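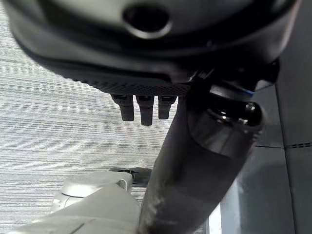
4.3 Shared work cells: rules for running near people

Read this section before you power up a Vodora unit in any room that people can walk into. It applies to single-arm and two-arm set-ups. For fenced cells, go to section 4.6.

Who may run the cell

Only a trained operator may start a job. The operator stays in the room with an emergency stop in reach until the arms are parked. Remote starts from the Zullov console are not allowed in a shared cell, even for a short test.

Marking the work area

1. Park both arms and switch the drives off.
2. Measure 2000 mm out from the center of the base in every direction a person could come from. This is the outer line. Mark it with floor tape.
3. On carpet, use cloth tape and press it down along its full length. Replace any piece that lifts.
4. Move chairs, bags and loose cables outside the outer line.
5. Check that the arms cannot reach a wall, a desk or a shelf that is not part of the job. If they can, set a software limit on the Zones page and repeat the check by hand with the drives off.

Note: The outer line is a warning line. It does not replace the risk assessment for your site. If the assessment asks for more room, use the larger distance.

Placing the table and shelves

6. Set the table so that it does not rock. Lock the casters if it has them.
7. Keep the top shelf used by the robot below 1480 mm. Anything higher makes the arm work near head height.
8. Take open drinks and glass off all surfaces the hands will cross. Closed plastic bottles may stay if they stand clear of the planned path.

Choosing objects for handling

Start with light packages that have a firm wall, and leave soft bags for later. Shiny metal tabletops throw glare that can upset the cameras, so turn lamps or lower blinds until the object shows clearly in the camera view.

9. Set the grip force to level 2 on the Hand page.
10. Place one object on the table and run the pick at slow speed.
11. Watch the full lift from outside the outer line. Raise the force one level at a time, and only if the object slips.

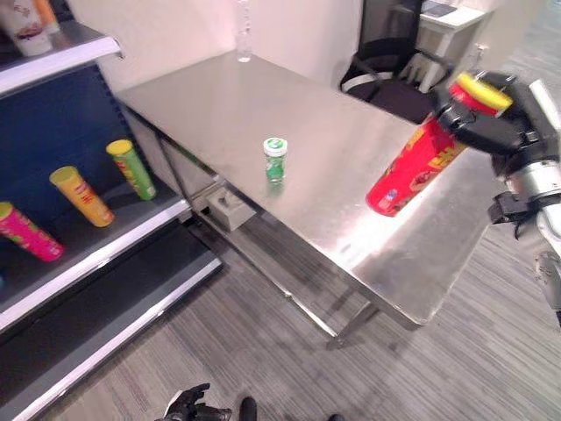 Figure 4-7. Right hand holding a canister near its top, tilted over the table.

CAUTION: Never take an object out of a closed hand while the drives are on. Use Release on the console, wait for the fingers to open, then press Stop — and only then step over the line.

CAUTION: Keep your own hands away from the wrist and elbow joints at all times. The gaps at these joints can close on a finger even at slow speed.

If something goes wrong

If an object falls, stop the job first and pick it up second. If an arm stops with fault 414 (unexpected contact), do not clear the fault from the console. Go to the cell, find what the arm touched, and write it in the cell log before you reset.

Test every emergency stop at the start of each shift. A stop that fails the test takes the cell out of use until it has been repaired and tested again.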